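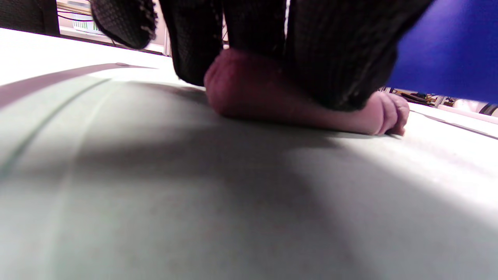 Vegetable course for pregnant women returns to Westach in January

By Gøran Söderlund
January
5 min read

The cooking course for pregnant women and new mothers in Westach will continue for a second season. The first evening is already this month, and it has places for women who could not get in last fall. The organizer, the family health center Vestia, confirmed this week that the money for the spring is in order.

The course is for people who have difficulty eating vegetables during pregnancy. Many women find that food they always liked is suddenly impossible to have in the mouth, or even to smell. The course does not try to argue with this. It teaches how to put vegetables into dishes where they are less noticed, for example in pancakes, meatballs, tomato sauce and cold drinks.

In the fall, 93 women took part, divided over three evenings a week. Vestia had planned for much fewer, and the waiting list was closed before the second week.

"We thought it would be a small thing for the winter," says midwife Linnea Åberg, who started the course. "Then the women began to bring their sisters. I had to ask for a bigger kitchen."
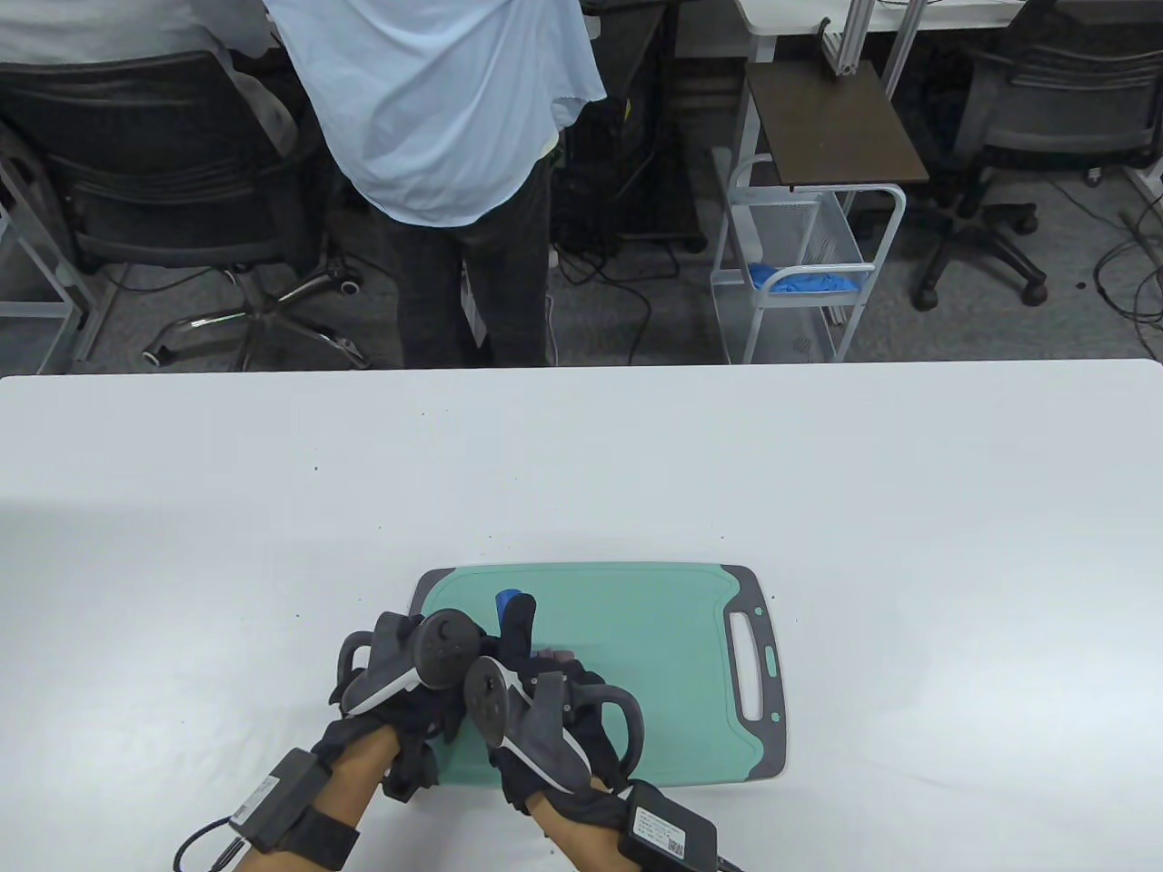 Photo: Vestia

The bigger kitchen is in the Sundqvist building, on the ground floor, where the old school canteen was. It has four stoves and good ventilation. The ventilation is more important than one would think. In the old room the smell of frying onion stayed the whole evening, and several participants had to go out to the stairs. In the spring season no onion will be fried during the first hour, and the windows toward the yard can be opened.

The recipes are made by the dietitian Damilola Olatunji. She has worked with pregnant patients for many years and had two difficult pregnancies herself. In the first one she could eat carrots but not anything green. In the second one it was the opposite, and carrots were the worst of all.

"So I do not believe in one list for everybody," she says. "Each woman writes down what she can eat this week. Next week we ask again, and often the list is different."

The most popular recipe from the fall was a zucchini muffin with cinnamon. After it came a red lentil soup where cauliflower is boiled very soft and mixed in. A spinach smoothie was less successful. Olatunji has taken it away from the program and will try a version with frozen mango in February.

Fruit also gets its own evening now. Several participants wrote in their answers that fruit, too, had become difficult, especially bananas and everything with a strong smell. On that evening the group will try baked apples, frozen grapes cut in small pieces and pears with yogurt.

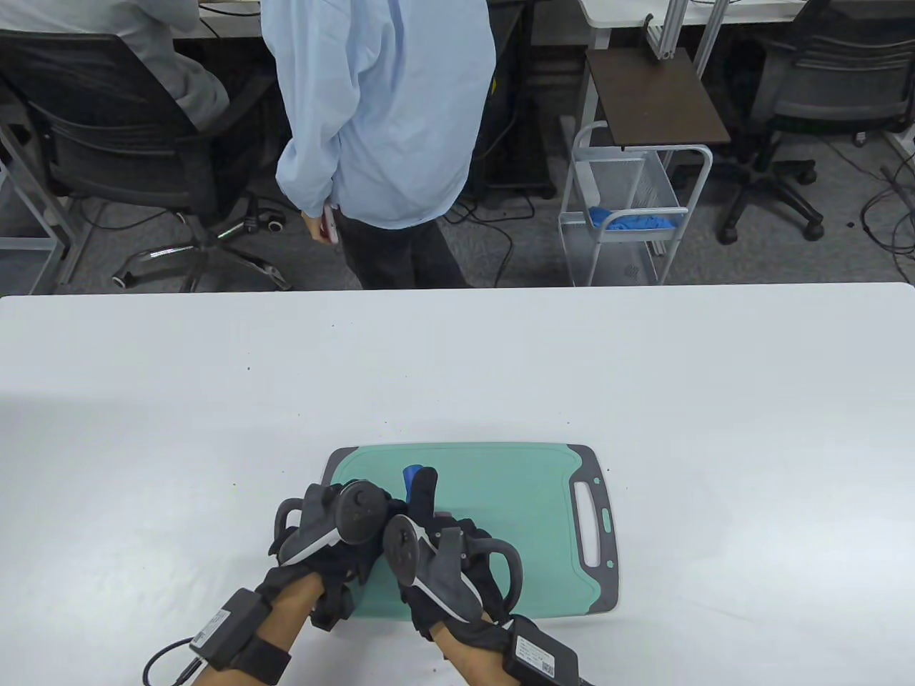
The course is free, but the food must be paid by somebody. The local grocery chain Clastus gives 3000 dollars for the season, and the rest of the budget, 3785 dollars, comes from Vestia's own fund for prevention work. In the fall the group used 3231 dollars in total for ingredients, and a large part of this went to berries, which were expensive at that time of the year. For the spring, Olatunji has planned with frozen berries.

Partners are welcome from this season. This was the most common wish in the answers. Kjell Westerberg will be one of the first. His wife Sigrun Westerberg took the course in the fall and is now in her seventh month.

"She came home and told me how to hide squash in macaroni and cheese, and I made it completely wrong," he says. "It was like glue. I would like to see how it is done."

Sigrun Westerberg says that for her, the company was as useful as the recipes. She was very tired in the first months and lived mostly on toast and cheese. She was ashamed of it, because she had read so much about what one should eat.

"At the first evening there were five of us at the table who ate only toast," she says. "It was such a relief to hear it. After that I could laugh a little, and then I could also taste the soup. Not much soup, maybe three spoons."

Åberg reminds that a cooking course does not replace the regular checkups. Women who lose weight, who cannot keep down any food or drink, or who are worried for another reason should call their midwife or doctor and not wait for the next evening. Questions about vitamins and supplements are also best taken at the checkup, where the midwife knows the blood values. 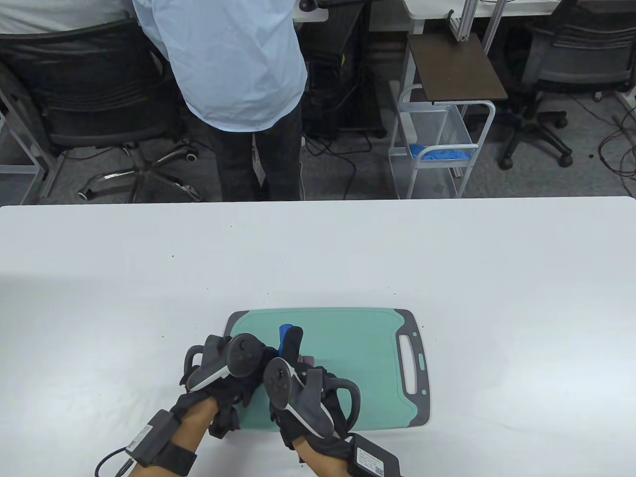
Kitchen hygiene will get more time than before. In the fall it was only a short talk at the end, when most people already had their coats on, and Olatunji has now moved it to the beginning of the first evening. All vegetables are rinsed under running water, also those that will be peeled, and raw meat is never cut on the same board as salad. She likes that the boards look different from each other, so that one can keep the habit also when tired. A light color such as the mint green on the board in the photo is easy to remember as "the vegetable board," and the long hole at the end makes it simple to carry it to the sink or hang it on a hook. Participants who have such a board at home may bring it.

Each evening starts at 6 p.m. and ends at 8 p.m. There is also one daytime group on Saturday, at 11 a.m., for those who are too tired after work or who have older children. Older children can come along to the Saturday group and get their own small task, for example to tear lettuce or press the muffin forms into the tray.

Chairs with a back are placed at all the tables, and nobody has to stand while they are cutting. It is fine to leave early. Those who cannot eat what is cooked may take it home in a box, and it is good to bring a box with a tight lid.

Registration is done by telephone to Vestia or at the next checkup. Please say at registration if you have an allergy, and if there is some food that you cannot have near you at the moment. The recipes from the fall are collected in a small booklet, which can be picked up in the waiting room. The muffin is on the second page.

Recent items
- Swimming for expecting mothers moves to a new hour
- Sundqvist building gets a ramp on the yard side
- Breastfeeding café in Westach looks for more chairs
- Five warm breakfasts for cold mornings
- Clastus extends opening hours on Saturday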